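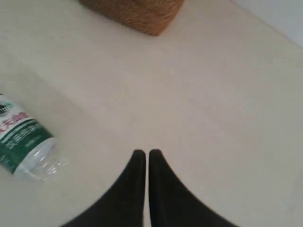 Valter Patrício asked at the Gistham session whether empties really need a separate stop, given that paper and plastic leave the building in the same van. They do. Crushed bottles take a third of the space - and the sorting line at Ramalho rejects any mixed bag.

Slide 2. Baseline. Kenodano offices, May count: 2,857 bottles collected, 1,434 with the cap still on. A capped bottle does not flatten. Give both numbers, then pause.

Slide 3. Container. Open top, wider at the mouth than at the base, placed against a wall and away from the desk. We tested lidded bins at Gukcombe and dropped them after five weeks. Lids were left up from the second day.

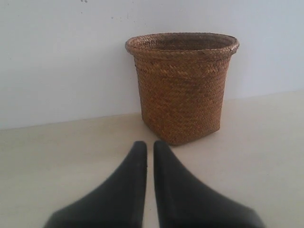
Woven basket, wall position, floor kept clear in front.

Mention the liner only if asked. Baskets without one need wiping out every Wednesday.

Slide 4. Handling. Sequence for each bottle: cap off, drain, press flat from the base toward the neck, drop in. Caps go in a jar on the shelf. Do not ask people to peel labels; the Ramalho line takes them off.

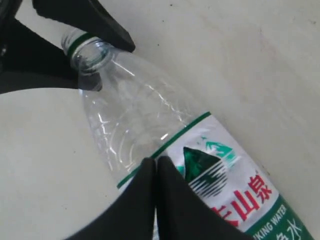
The neck ring stays on as well. Cutting it off takes longer than the rest of the sequence put together and the buyer pays the same per bale.

Slide 5. Cost. 750 for baskets and jars, all sites, one time. Take questions on transport after this slide.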